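Ratitz: party invites time out after the February patch

Posted in PC / Connection problems

Misaki Sekiguchi
Since the February patch I can't join a friend's party in Ratitz. The invite shows up, I accept it, the bar fills to 100 and then I get error 137 and land back in the main menu. Solo queue works fine. My friend can join my party with no trouble, it only fails when I join his.

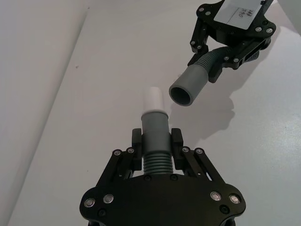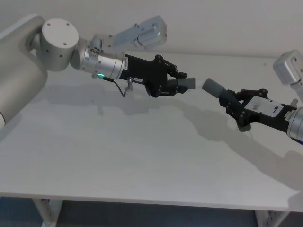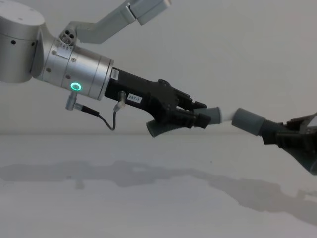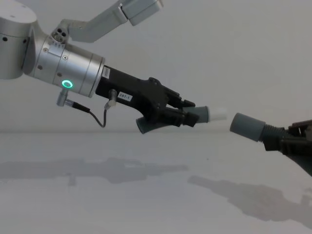
What I have tried so far: restarting the game, restarting the router, verifying the files, and turning off the Pultis overlay. I have not reinstalled because it's a huge download and my connection is slow. We are both on PC and both on the same region as far as I can tell. Is there a setting I'm missing, or do I have to wait for a fix?

Zanon
same here, patch broke it. just wait

Ademir Nogueira
Error 137 means the two of you are on different party versions. The region shown in the menu is the one for matchmaking. Parties use a separate one, and the patch set it back to Auto for a lot of people.

Go to Settings, Network, Advanced and look for Party Region. Pick the same one your friend has, and don't leave it on Auto. Then both of you need to close the game fully. Check the tray, because the launcher keeps it running in the background. Your friend should start first and send a new invite. Old invites will keep failing even after the change.

If Party Region is grayed out, leave any group you are still in and open the menu again. It took me 2 tries before it saved.

You don't need to reinstall. I did and it made no difference.

Barbier
Changing the region worked for me, but I also had to turn off cross-play on one account. Ping went up by 7 after that, not enough to notice. No idea if console players can change the party region, I couldn't find it there.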